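Trillard Home Forum > Kitchen & Dining > Tables

white top table w/ wood edge -- does it hold up??

sirolico_kitchen_nut
ok so looking for a work table for the kitchen side of our place. want a smooth white top, light wood along the edge, rounded corners if possible bc I have bruises from the last one. mostly for filling jars, sorting dry goods, labels etc. budget is 199 tops. do the white ones stain? everyone at the store in Iturra says no but they would

plumbline70
They stain. Turmeric. Ask me how I know.

gravelpit
depends on the top. mine's had coffee, beets, ink from a label pen, all came off with baking soda. 13 months in. turmeric yeah ok that one stays a while

plumbline70
"a while" = forever on mine. tried the baking soda, tried leaving it in the sun by the window. still yellow.

oatbin
I'd worry more about the wood edge tbh. Where your arms rest all day the finish goes first. Oil it in December when the heat is on and the air gets dry, then again whenever it looks chalky

sirolico_kitchen_nut
oil it with what

oatbin
mineral oil. the cheap stuff from the drugstore. wipe it on, leave it 20 min, wipe off. dont get it on the white part, leaves a smear

gravelpit
disagree on mineral oil, it never cures, your sleeves pick it up. hardwax or nothing

oatbin
never had it on my sleeves and I've been doing it for years. you're using too much

gravelpit
maybe. still wouldnt

halfpintlids
What about glass on it? I do jars all day and a hard white top is LOUD. Also they slide. I put down a thin mat and now I never see the nice table I paid for

plumbline70
Jars scratch it too if there's grit on the bottom. Wipe the bottoms first.

sarosier_anne_ex
edited 1/25/20 to add photo -- we have this kind at the Sarosier workroom. White top, chunky wood strip on the near side, thin one on the far side. Gets used hard. A few faint marks on the white and thats it. Nobody babies it

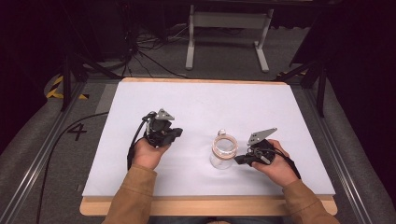 the table, with one of the jars on it

sirolico_kitchen_nut
oh thats exactly the edge I want!! are the corners as round as they look

sarosier_anne_ex
Yep. Walked into it plenty, no bruises

halfpintlids
do the jars slide tho

sarosier_anne_ex
a little if you bump them. we dont use a mat

plumbline70
Faint marks now. Give it some curry.

gravelpit
lol let it go

sirolico_kitchen_nut
ok going for it if I can find one under 199. Trillard has one close but the wood only goes on one side. will measure the wall tonite, I think I've got room for the longer size but the fridge door swings that way so maybe not

oatbin
measure with the door OPEN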